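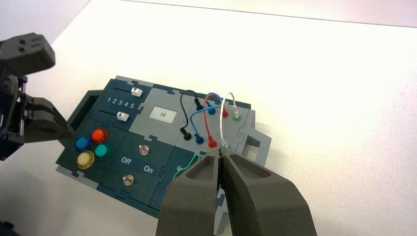 Panel board with interlocking edges: pieces don't sit flat, and slider scale question

Asked by stostville_bench, Sat 18 March

Hello to all. I am building a practice board for my evening course in Stostville, the kind where every function has its own panel and the panels join with puzzle edges. I have sliders on two tracks with the numbers 1 to 5 printed between, four round push buttons in different colors, two small metal toggle switches, a little display for the count, and a panel with wires. My panels are in two colors, dark teal and light gray.

I have two problems. The first is that when I press all panels together on the table, the middle of the board comes up a little. It is maybe the thickness of a coin. If I push the middle down, then one corner opens. I printed all panels with the same settings and I cleaned the edges with a small file.

The second problem is the scale. I put the numbers between the two tracks so that both sliders can use the same numbers. But my students ask which slider is the one to read. Should I print the numbers two times, one row for each track? There is not much space on the panel.

Also I want to know if it is better to glue the joints in the end. I would like to change the order of the panels in July, when the second group starts.

Thank you for your help and excuse my English please.

Answer 1 (accepted)

I made a similar board last year, so I write what I have learned from it.

The middle comes up when the puzzle edges are too tight. Each joint pushes a small amount, and after several joints the board has no place to go except up. It does not help to file only the outside tabs. Take the panels apart and join only two of them. They should go together with the thumbs, without a hammer and without pressing on the table. If they need more force, take a little material from the sides of the tabs, not from the round end. Then try the next pair. I marked each edge with a pencil when it was good, because after ten minutes I did not remember any more which ones I had done.

Check also the wires below. In my first board one cable from the display was passing under the wall of the button panel, and I was searching for the mistake in the joints for two evenings. Every panel needs a small opening in the wall where the cable goes to the neighbor.

For the scale, I would keep one row of numbers. A common row is easy to read if there is a thin line on each slider knob which points to the numbers. On a white knob you can make the line with a black marker for fabric. For the upper slider the line goes down, for the lower one it goes up. In the task sheet write "upper slider to 4, lower slider to 2" and nobody will ask again.

Please do not glue. If you want to change the order in July you will be sorry. I put the board on a flat sheet and fixed it with two screws in the corner panels, that is enough.

Odette Leblanc

Answer 2

Glue it. I used the Pichon glue and mine is still perfect. If you want another order you can print new ones, it is not so expensive.

Comment from stostville_bench: Thank you, but I have 136 tabs in total for all the boards of the course, I don't want to print them again.

Answer 3

I agree with the first answer about the tight edges, but I want to add one thing about the buttons. You did not ask it, sorry. If you place four buttons in a diamond, leave enough space for the nuts under the panel. I bought mine from Stuletti and the nut was wider than the ring on top, so two of them were touching and the panel was bending. This also can lift a board in the middle! Turn the panel and look at it from the side against a window.

About the toggle switches: tighten them with the fingers and then a quarter turn with the key. More than this and the thin panel makes a small hill. I have seen it on a board in Tramudham where the person had blamed the printer for a long time.

I don't have experience with the sliders.

Comment from stostville_bench: I took apart everything today. It was the joints, and also one nut under the blue button was touching the wall. I filed 40 tabs until now and the first half of the board is flat. For the knobs I will try the marker line.

Comment from Odette Leblanc: Good. Do the display panel last, the walls are weak near the window.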